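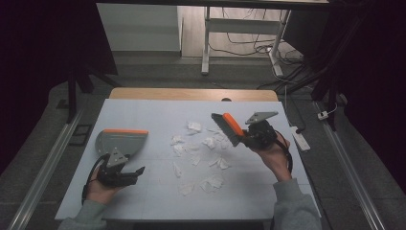
Brush and dustpan, orange trim, scraps of paper

We use cookies to remember your colour theme. OK

Tissue bits everywhere after craft

craftyTevdale
I love our tissue paper collages, but the scraps cling to everything! What's your favourite way to clear up?

glue_and_go
A slightly damp cloth — it's brilliant! Wipe toward one corner and the bits roll into a ball.

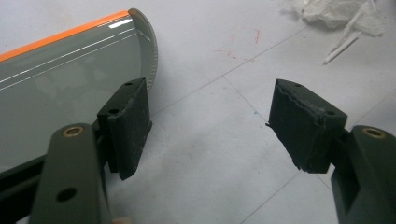
mendes_mum
Vacuum.

Comments
Tried the cloth, works a treat!
Does it mark a painted table?
Mine's fine after 4 goes — just wring it out well.

Related
Getting glitter out of carpet (8 replies)
Drying collages flat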